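Choosing fingers for a two-arm packing cell: a conversation with Nerys Prothero

4 comments | 2 shares

When the Wevesari Centre began its latest round of gripper comparisons, the intention was to settle a purchasing question. The Centre had to decide whether its two-arm cell should keep the tapered Skekari fingers or move to the flat Irkov pads. Nerys Prothero, who leads the manipulation program, spent six weeks on the matter and recorded 403 grasp attempts.

The task chosen was the transfer of packaged goods between an open cardboard box and a wicker basket. "Confectionery bags are a demanding load," Ms Prothero said. "The film slides over whatever is inside it, and the centre of the weight moves after you have closed on it. A rigid carton tells you very little by comparison."
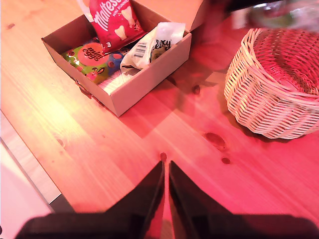

Packaged sweets in the cardboard box, with the woven basket to the right and the tapered fingers in the foreground.

The flat pads were expected to perform well, and on full bags they did. The difference appeared at the edges of the box, where items lie against a wall or partly under one another. "You need to get a tip in beside the packet before you can hold it," she said. "The pads are too thick for that. We were pushing goods into the corner and then failing to reach them."

She was careful to add that the tapered fingers have a small contact area. Operators were asked to grip near a seam or a crumpled edge where possible, and to reduce the closing force on lighter packets.

The basket raised questions of its own. A tall handle restricts the approach, and the second arm must be kept clear of the first. The Centre's procedure allows only one gripper over the rim at any time — a rule Ms Prothero described as conservative but easy to teach. 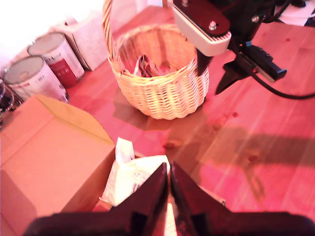 Cameras and control

Each arm was fitted with a camera looking out past its fingers. The Centre also compared two controllers, its existing Fukuda unit and a newer one on loan from Irkov. Ms Prothero reported that the Fukuda unit was slower to respond but steadier in small corrections, and it was retained.

"People ask for resolution," she said of the cameras. "I would ask for a shorter exposure first. When the wrist turns quickly, a sharp sensor still gives you a smear, and you cannot judge where the tips are."

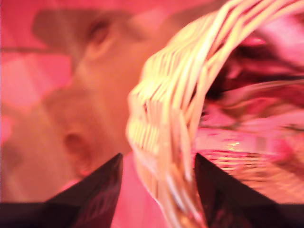

Pale strands between the fingertips, and a face at close range, in a heavily blurred view.

Thin and flexible materials remain outside the written comparison. Ms Prothero would like to see them included in a later round, with a separate scoring sheet.

Asked what she would change, she named the layout of the table. "We should have fixed the position of the box on the first morning. Some of the early attempts cannot be compared with the later ones, and the report says so."

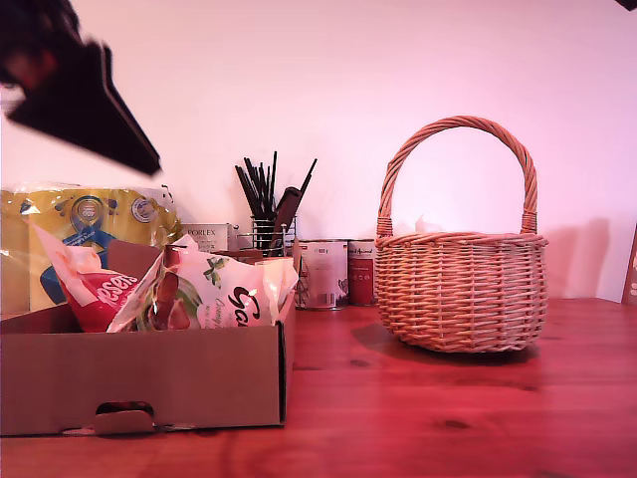
Page last changed: June

The Centre has adopted the tapered fingers for both arms and will keep one set of flat pads for carton work. Requests for the full results table may be sent to the manipulation program, which will also accept proposals for goods to be tested in the next round.

Contact us | © Wevesari Centre | Back to top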